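Studico Workshop Members to Show Home-Built Tidying Robot at May Open House

UDTHORPE – The Studico shared workshop is very happy to announce that Porkitz, the two-armed household robot its members have been building in the evenings and testing in a real living room, will be shown to neighbors and friends at our May open house.

Porkitz has taken 7 months and more cups of coffee than we would care to admit! The wiring was done at our benches, the arms were fitted and refitted (and then fitted once more), and the project has cost its builders $600 so far in small parts, on top of the secondhand pieces we already had.
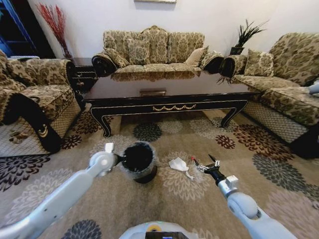

Porkitz at floor level with a lined black cup in its left gripper and a crumpled piece of white paper on the carpet.

Picking up litter is the job we chose to start with, and we are still working on it, so please come with patience as well as questions. Visitors will be able to try the controls for themselves, and our friends at the Mizuno parts shop have kindly offered to bring spare grippers for anyone starting a build of their own.

Doors open at 3 p.m. and admission is free.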